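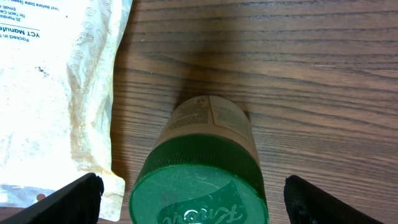 *Wrist view, bottle on its side, fingers open, no contact yet.*

March, 9:40 pm

Back from the lab. Writing this up before I lose the order of things.

Task for the evening was the lying bottle. Upright was signed off last session and Tsehay has moved those runs to the archive folder. Bottle on its side, cap toward the gripper, pouch on the left as clutter. The policy has to close on the cap end, lift, and set down inside the taped square. We agreed on 50 attempts per pose and I got through 18 before the room closed at nine. Slow, but I was also fixing things.

First fix: approach height. The Skisetti config still had the upright value in it, so the fingers came in too high and closed on air above the cap. Dropped it 20 mm. Next attempt closed on the ribbing and held. I committed the change with a note this time, as Jayanthi has asked twice.

Second fix, partial: the left finger. With the pouch where it is, the left tip comes down over the near edge of it, by the clear plastic seal. On four attempts the pouch got pinched along with the cap and came up with it. I logged these as failures even though the bottle left the table. Tae-yang thinks they should count as success with a flag. I don't agree, the task sheet says target object only. We left it for Aba to decide since she wrote the sheet.

Third, not fixed: rolling. If one finger touches well before the other the bottle turns a little and the grasp lands off center. Happened on attempts 6, 7 and 13. I want to try slower closing for the first part of the travel. Karine suggested centering on the cap disc in the wrist image before closing, which would be easy here. It is a flat bright green circle against brown wood, and a color threshold would find it without any training at all. The objection is that it would only work for this bottle, and the competition set at Skondberg won't be announced until we get there. I may run it anyway as a baseline so there is something to compare the learned policy against in the report.

The segmentation is confused by the wood. The bottle's shadow merges with the darker grain behind it and the mask leaks upward past the base. The cap is clean every time, the pale label less so. Tried the Eshun weights on the same images and the leak was smaller but the pouch mask split in two along the brown stain. Kept the old weights.

Dataset total is now 158 episodes including the failures. Backed up to the club drive and to my own.

To do:

- slower closing, first half of travel only
- ask Aba about the pinch cases
- move the pouch farther left for one batch, same pose otherwise
- finish the remaining attempts for this pose
- return the Bunano hex keys, they were signed out under my name

Also the wrist cable clicks at full rotation. Tae-yang heard it too. Will check the connector before powering up next time.

Bed at eleven if I skip the reading for controls.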